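Fingers, rods and patience: testing end effectors at Futcombe

1 Mar 2019

The test room at the Futcombe workshop is on the ground floor, next to the loading bay, and for most of this winter it has been given over to one question: what should go on the end of the arm? The lead engineer on the project, who has worked on small handling systems since leaving college, has tried two grippers and a plain rod on the same set of tasks. The work will decide what is fitted to the sorting cell that the firm plans to offer to toy makers and packers.

"We started with the Dostusier because we had one in the cupboard," the engineer said. "It's a two-finger gripper and it does what the data sheet says. It holds a cube very well. It's less good with anything that has points on it, as the fingers land on a corner and the part turns."

The second gripper, the Ulen, has softer pads and a wider opening. It dropped fewer parts, but it needs more room on each side, and blocks that sit close together have to be separated before it can get in. In a run of 158 picks it failed 39 times, and most of those failures were in crowded layouts.

That was how the rod came to be tried. It has no moving parts and cannot lift anything. It can only push, so the controller has to work out where a block will go when it is touched on one side.

"I expected to use it for a week, as something to measure the others against," the engineer said. "It's still on the arm. For spreading parts out it's quicker than either gripper, and there's very little on it to break."

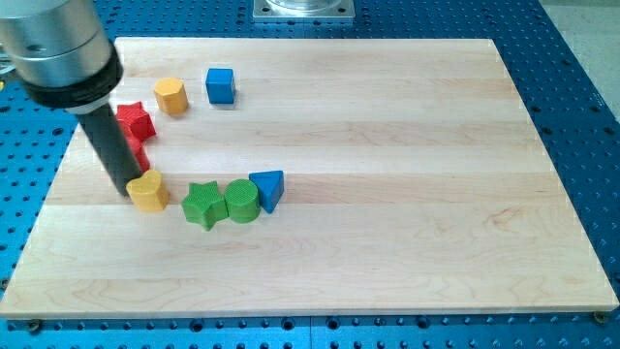 How do you decide that one tool has done better than another?

"We give each of them the same start layout and the same goal, and we log the time, the number of moves and whether a person had to step in. A tool has to get through 50 layouts before I'll put its figures next to the others. Fewer than that and one bad afternoon can change the order."

The controller has been changed once. The first one was slow to report contact, and by the time the arm stopped, the part had been pushed too far. The replacement, a Kudo unit, sends its readings at 400 hertz. The engineer said the change made more difference to the rod than to the grippers, which close on a part and hold it in place.

Shape still causes trouble. A cylinder on its side will roll, and a star can catch on its neighbour and bring it along. The team has stopped trying to predict every case and now uses short pushes, looking again after each one. It takes longer, but a mistake is smaller when it comes.

The Ulen goes back on next week with narrower pads. If it can reach into a tight group, the cell may need only one tool. If it can't, the rod will do the spreading and a gripper the lifting, with a tool changer between them. The engineer has asked for a price on the changer and is waiting to hear.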